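22/8/22

Dormi mal outra vez. Calor, mosquitos, o vizinho a arrastar móveis até à uma. Levantei-me às 9 e já ia atrasada para tudo.

Correio: carta da Ilico, querem mais 115 euros pelo condomínio, retroactivos a fevereiro. Liguei, música de espera, desliguei. Volto a tentar amanhã, ou não.

O Teun Van Loon escreveu finalmente. Está em Retorness até ao fim do mês, diz que chove e que o pão é péssimo. Quer saber se sempre vou. Não sei. O bilhete é caro e a mãe tem a consulta. Respondi a correr, nem reli, acho que lhe chamei Tuen.

Tradução: fiz cerca de 30 páginas do Kalniņš, o capítulo do moinho. Há uma palavra para a farinha que fica agarrada às paredes e eu não tenho nada em português. Pus "poeira" e fiquei irritada o resto da manhã. Perguntar à Zaltbridge se aceitam nota de rodapé. Da última vez não quiseram.

Almoço em pé, tomate e queijo. Esqueci-me da roupa na maquina, tive de lavar tudo de novo.

À tarde limpei a mesa, que já não se via a madeira. Papéis para o lixo, canetas secas, um recibo do dentista que andava a procurar desde a primavera. 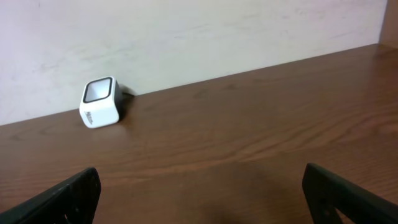 O cubo branco, na mesa junto à parede.

Jantei tarde, sopa. A mãe ligou duas vezes, a segunda só para dizer que afinal não era nada. Comprar lampadas, pilhas, café. Ligar á Ilico. Decidir isto de Retorness antes que o Teun se canse de perguntar.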